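We use cookies to remember your settings. Accept | Manage

Setting up your stall pitch at Kilness Plaza
Section 3: Marking out and laying the groundsheet

Okay, you've signed in with Ebere Danladi at the gate and you've got your pitch slip. Now comes my favorite part (I know, I know), getting your spot laid out before the tables come off the truck!

1. Find your corner. We measure everything from the joints between the slabs, so pick the joint named on your slip and stand on it. I put a chalk cross there.

2. Run your tape 25 feet along the joint and chalk the far end. Check it twice. I once set up a whole row one slab over and we had to shuffle every single table before opening.

3. Leave a 3-foot walkway between you and the next pitch. Strollers need it, and so does the coffee cart.
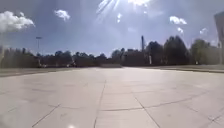 4. Unroll the groundsheet with the printed side down and pull it flat from the corners, working toward the middle. Two people make this so much easier, but I've done it alone with a water jug on each corner.

5. Set a weight at every corner, and one more halfway down each long side. I use the 30-pound sandbags from Hevberg, though filled buckets are fine too.

CAUTION: No stakes, screws or anchors in the paving, ever. Pale slabs get glary on sunny days, so bring sunglasses and a hat for set-up, and drink more water than you think you need.

6. Tape down any edge people will walk over. Then walk it yourself, in the shoes you'll wear all day, and feel for lumps.

NOTE: Chalk only, please! Tassanee Thongdee has spare sticks in the sign-in box if you run out. Scrub your marks off with a stiff brush when you pack up.

If your slip says pitch 38, your corner is at the end of the row, so measure back toward pitch 37. Canopies are in Section 4.

Last updated: March
Contact us | © Kilness Plaza Market | Back to top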